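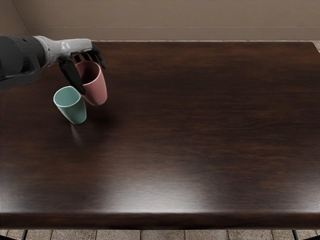

Stacking cups so they come apart again. That was the tip I took home from the Wollus open day, and I only went for the free coffee. They had the robot stacking session up on the big screen, simulated, one hand and two cups on a dark table, and Ott Liepiņa talking over it. Ott does kitchens for a living so half of it was kitchen talk. Good. Look where the fingers go on the pink cup: one long one down the outside, the others hooked over the rim at the back. Tapered cup, wider at the top. You grip it there and it can't slide down through your hand. I always grabbed mine round the bottom with soapy fingers. Dropped plenty.

Notes, typed up fast, sorry for the mess:

Two cups at a time. Not the whole tower. Pick up a tall stack and the bottom ones go.

Dry the insides first. A wet cup pushed into another makes a seal and then you're at the sink swearing at it. Ten minutes upside down on a rack, then a towel.

Lower, let go, stop. Don't press. Ott says pressing is what jams them, and the demo people told him the same about thier settings.

Stuck already? Cold water in the inner cup, outer one in warm (not boiling) water. Wait a bit. Twist, don't yank. Plastic only, I wouldn't try it on old glass.

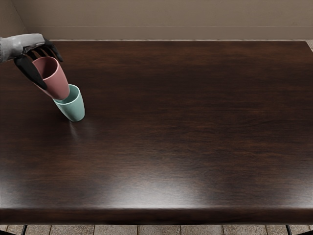 Bottom of one over the mouth of the other, then straighten up as it goes in. Works for plant pots too, and the paint cups in the garage. For clay pots put a strip of newspaper between, they scrape.

Clear the table before you start. Sounds dumb. I had mail, keys, and a bowl of onions on mine and kept knocking things with my elbow.

Shiny wood table: soft cloth down under wet cups. Rings. Heino Bite asked about this in the questions part and got a long answer on glare, shiny tops being a pain for cameras, and then somebody finally said use a cloth.

Shelf height. Cups you use every day between waist and shoulder, everything else up or down. I moved ours in February and my back is happier.

Stack by shape and not by color. My pink ones and green ones are diffrent brands and look the same until you nest them, then they wobble.

Still to try: the rubber shelf liner from Sandhu, cut to fit. Will add it below when its done. Parking at the open day was bad, go early if they run another, and the side door is the one that's open.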